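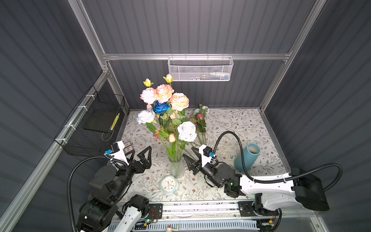 Chapter 11
Planning with Two Arms and One Vase

Contents | Previous chapter | Next chapter | Exercises | Index

By now you have a planner that can move one arm from A to B without hitting the table. Congratulations. The table was the easy part, being large, flat and willing to stay put.

In this chapter the planner gets a second arm and a bouquet. Flowers make a rotten planning problem. A stem is thin enough to vanish from a depth map, the bloom on top of it is wide enough to snag on its neighbors, and the whole thing swings when you lift it by the green end. Our first collision model, written for the Nineo toolkit, treated each flower as a cylinder. It produced 50 plans and rejected 27 of them for collisions between a rose and itself.

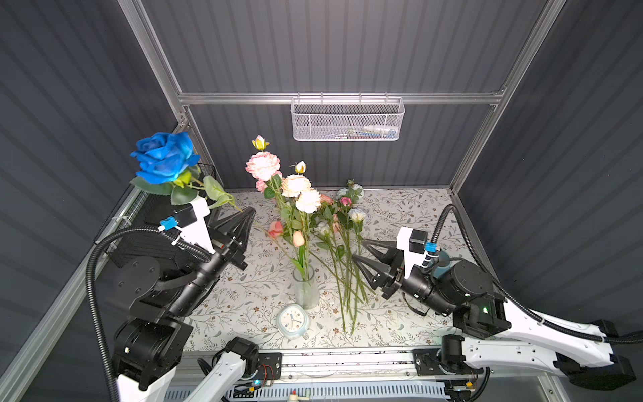
We will fix that in stages. Section 11.1 splits the held object into a stem and a bloom, each with its own safety margin. Section 11.2 gives both arms a shared clock, so that neither one plans as if the other were furniture. Section 11.3 covers replanning when perception changes its mind about which rose is which - and it will.

You will need the Erby scheduler from Chapter 9 and some patience. Set the planning timeout to 70 milliseconds and leave it there until Section 11.3, however tempting the slider looks.

Related chapters
Chapter 9: Schedulers and Other Optimists
Chapter 10: Depth Maps with Holes in Them
Chapter 12: When to Give Up on a Grasp

© Brynjólfsdóttir, Trarndale Press | Contact | Back to top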